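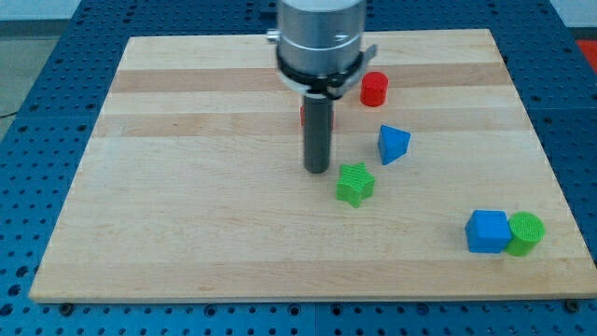
Drernlow Neighborhood Fire Safety Club -- Members' Blog

I finally did the smoke alarms, all of them, in one afternoon, and I am ridiculously pleased with myself! Ayman Nasrallah gave a talk at our June meeting and told us to flip each alarm over and read the date on the back. Mine were older than my car. The one in the hallway had gone yellow and I'd been dusting it (lovingly!) for years without once wondering if it was past its ten years.

So up the ladder I went. The bedrooms were easy. The one at the top of the stairs was not, and I had to borrow Thenmozhi Devadiga's taller ladder and also Thenmozhi, who held the bottom and read me the instructions out loud. We put the new ones on the ceiling, well away from the bathroom door, where the old one used to go off every time somebody took a long shower.

Then we pressed every test button, and wow, they are loud. The dog went straight under the bed and stayed there till supper.

I also wrote the month and year on the side of each alarm in black marker, big enough to read from the floor -- best tip of the whole talk, if you ask me. And we walked our way out of the house twice, once from the back bedroom with the lights off. I stubbed my toe on the laundry hamper, so the hamper has moved.

Next up is the kitchen extinguisher. I know I own one. It's behind the paint cans, I think, and I'm going in after it tomorrow morning.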